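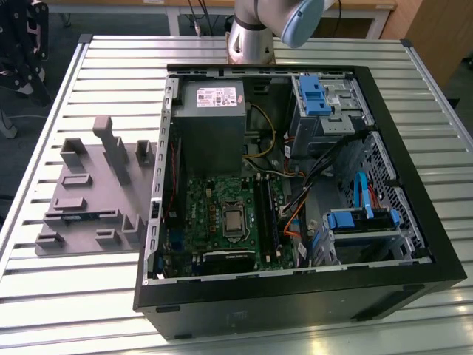 Attachment 1: tower on its side, side panel off.

Ticket 757
Opened by: Harvey Leclerc, Rergate bench
Date: 5 November 2019
Status: Pending parts

Fault: unit powers on, fans spin, no video, shuts off after 10 seconds. No beep codes.

Log
Side panel removed. Board, power supply and both drive bays accessible without further disassembly.
Reseated expansion card. No change.
Removed expansion card, tested on onboard video. No change.
Reseated memory, then ran with one module, each slot in turn. No change.
Disconnected SATA data and power from hard drive and optical drive. No change.
Cleared CMOS, coin cell replaced. No change.
Power supply tested with load tester: 12 V rail drops out on 3 of 3 starts. 5 V rail within limits.

Finding: power supply defective. Board not yet ruled out.

Action: replacement supply requested from Hunent. Leave drives disconnected until the 12 V rail has been checked on the new unit. Side panel and screws are in tray 200.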